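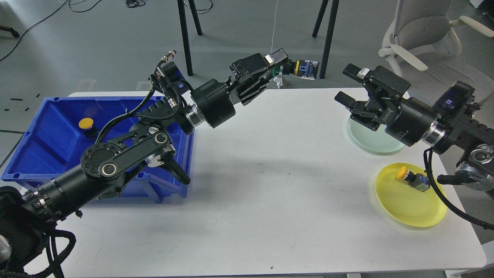
Music News / New Releases

Prikstead announces second album "Plandodden," out 25 March 2024

Hello from the spare room! I've written exactly one press release before this one and it was four lines long, so please bear with me. I'm the singer and chief worrier in Prikstead, and I'm very happy to say that our second album is finished, mastered, paid for and on its way. It's called "Plandodden," it has nine songs on it, and it comes out through Skalley, the little label that put out our first record and (bless them) asked for another.

If you don't know us, we're a folk-pop band, more or less. There's a fiddle, an upright bass, a drum kit we play mostly with brushes, and me on acoustic guitar and a pump organ that wheezes in the key of F. We started out playing other people's songs at weddings. Then we started sneaking in our own between the cake and the dancing, and a few guests asked where they could buy them. You couldn't, at the time. Now you can.

Plandodden is the name of the farmhouse where we made the album. We rented it for eight days in the dead of winter and hauled everything up a gravel road in two cars and a horse trailer (no horse). The kitchen had the best sound in the building, so the drums went next to the stove and I sang in the pantry with the door open. On the quiet songs you can hear the refrigerator kick on. We tried unplugging it once and lost a pound of butter and a good deal of cheese, and after that it stayed plugged in.

The first record was written over years and it sounds like it, all those songs from different apartments and different moods. I wanted this one to hang together. I wrote most of it in one long stretch after I moved back to the town where I grew up, and there's a lot in there about driving past places you used to know by heart and finding a bank on the corner. "Salt on the Steps" is about my grandmother's porch. "Half the Choir" is about singing in church as a kid, standing next to somebody much better than me and moving my mouth. "Last Ferry, First Snow" isn't about anything I've lived through, I just liked the title and built a song under it.

The single is called "Bright," and it's available now everywhere you normally listen. It's the loudest thing we've ever done, which still isn't very loud! We nearly left it off. It began as a slow waltz, and it dragged, and on the second-to-last night our drummer got impatient and counted it in twice as fast as a joke. We played it straight through, laughing, and that take is the one you hear. I flub a word in the second verse and I've decided I like it — please don't write in.

We mixed the whole thing to tape, and I'm so glad we did. The strings sound warm and a little frayed at the edges, and the bass finally sounds the way it does when you're standing right next to it. If you have decent headphones, try "Orchard Road" first. There's a bit near the end where the fiddle drops out and comes back a step higher, and I still get goosebumps, and I've heard it more than is healthy.

The album will be out digitally and on CD, and there's a vinyl pressing of 244 copies. That odd number is what the pressing plant sent us. The vinyl comes with a lyric sheet in my handwriting, so good luck with that, and the first 30 orders through the label get a signed print of the cover painting. Preorders are open now on the Skalley website. Records ship the week of release.

We'll be playing shows in the spring, mostly small rooms, listening rooms, a bookstore or two, and we're still filling in dates. If you run a venue with a piano that holds its tune, I'd especially love to hear from you. The pump organ doesn't travel well and neither do I when I'm carrying it.

For reviewers and radio people: advance streams, lyrics, cover art and band photos are all available on request from the label's press desk. "Bright" and "Salt on the Steps" are both cleared for airplay, with no swearing in either one. I'm also glad to do interviews by phone or email, though mornings are better, before the neighbor starts up his leaf blower.

"Plandodden" by Prikstead
Label: Skalley
Formats: digital, CD, vinyl
Single: "Bright" (out now)
Press and booking: contact Skalley through the label website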